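4.2 Equipment planning and what we bought

The budget for the manipulation work was fixed before the task list was, so most of the choices in this section were made backwards. We had money for one two-armed platform or for two single arms on fixed mounts. Not both. The quotes from Weltonetti (two arms, one torso) and Fuvar (single arms, separate controllers) came in close enough that price did not settle it. Service terms did. Fuvar wanted a yearly contract per arm. Weltonetti wanted one.

Grippers were a separate line. Parallel two-finger type, priced at 3615 dollars for the pair with mounting plates, cables extra. We forgot the cables in the first version of the budget. Spare fingertips: 50 ordered, which looked like too many to the purchasing office and too few to us. Lead time on fingertips was the longest of any part, longer than the arms, so the order went in first. Revised sheet dated Jul 30, 2018; all prices below are from that sheet and not updated.

Items we left off on purpose: a tool changer, a wrist force sensor for the second arm, a second work table. Items we left off by mistake: the cables (see above), floor anchors, an emergency stop long enough to reach the operator's desk. The mistakes cost more per item than the planned purchases, mostly in shipping.

4.3 Using simulation to hold off purchases

Rather than buy hardware to find out whether we needed it, each open line was given a test in simulation first. Rule was simple. If a tabletop task could be done in the simulator with the parts already on the sheet, nothing was added. If it could not, the line went to the December review with the log attached. Ulley, our scene builder, made this cheap enough to do for every line. One tabletop, household items in different places, 200 runs per layout, overnight on a machine we allready had.

The thin object cases mattered most for the budget. Round and boxy things are forgiving. A thin stick lying flat on wood is not, the fingers have to come in almost at table height, and the forearm takes up a lot of the space that the other arm might want. This was the argument for slimmer fingertips and against a bigger gripper, which had been on the wish list since the start. Reach was the other question. Whether a torso that wide leaves enough usable table directly in front of it, or whether we should pay for a mount that sets the base further back. Figure 3 is a view from one of the thin object runs.

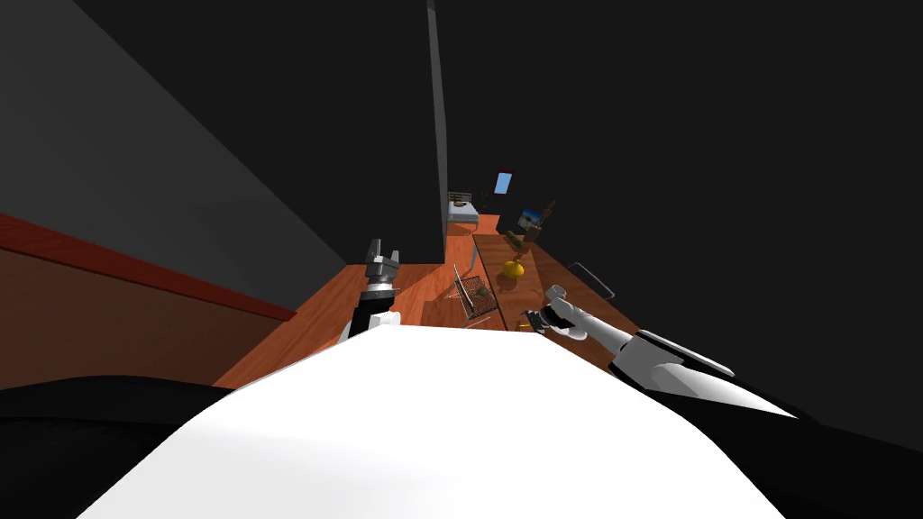
Figure 3. Simulated tabletop run, robot's own view. Right gripper low over the table near a thin yellow stick, left gripper open and empty. The torso blocks the near part of the table.

Aoife Ó Néill objected to the rule itself when the draft plan went round, writing that a simulator is generous about contact and that a purchase refused on simulated evidence would only come back the next year at a higher price. She asked for a reserve of 100 fingertips' worth of money, unassigned, to be spent after the first month on the real table. We agreed on a smaller reserve. The rule stayed but only for lines over the price of the gripper pair.

The rear mount was put on the list as a deferred item and the bigger gripper was dropped. Leilani Van Dusen kept the purchase log and the per-line notes, and the costs in Table 2 follow her numbering, not the order of delivery. Storage and bench space for the Mulligan cart are charged to the building and do not appear.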